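Lindance Issues Folding and Storage Guide for Bedroom Textiles

11/9/22 — Lindance has released the second edition of its household textile guide, covering the folding, sorting and storage of blankets, bedspreads and soft garments. The guide replaces the edition issued in July and adds 20 folding procedures.
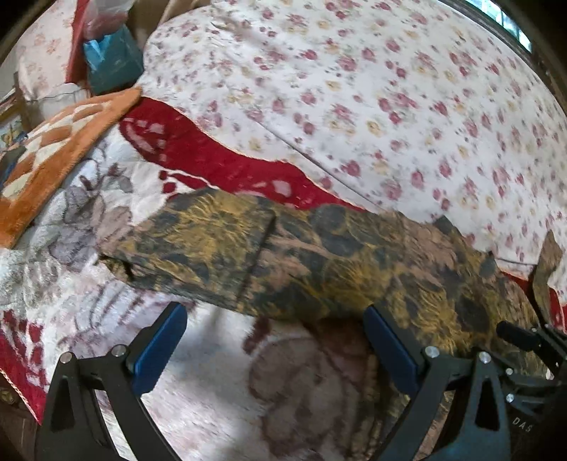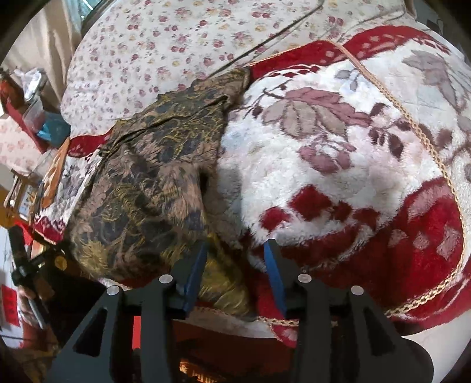 The guide sorts textiles by pile, weight and edge finish before any folding starts. Thick plush pieces are folded in thirds and stacked at the bottom; lighter cloth goes on top. Edge trim gets its own section: a braided cord, like the gold one on the plush blanket with the red bands, is kept to the outside of the fold so that it does not press into the pile. Bedspreads stay flat on the bed as the work surface.

"Fold width decides stack height," said Brigitta Riedl, who edited the guide. "We set both to fit a standard shelf."

A print run of 2000 copies is available from Lindance. Trade inquiries go to Fabian Ortner, reference 817.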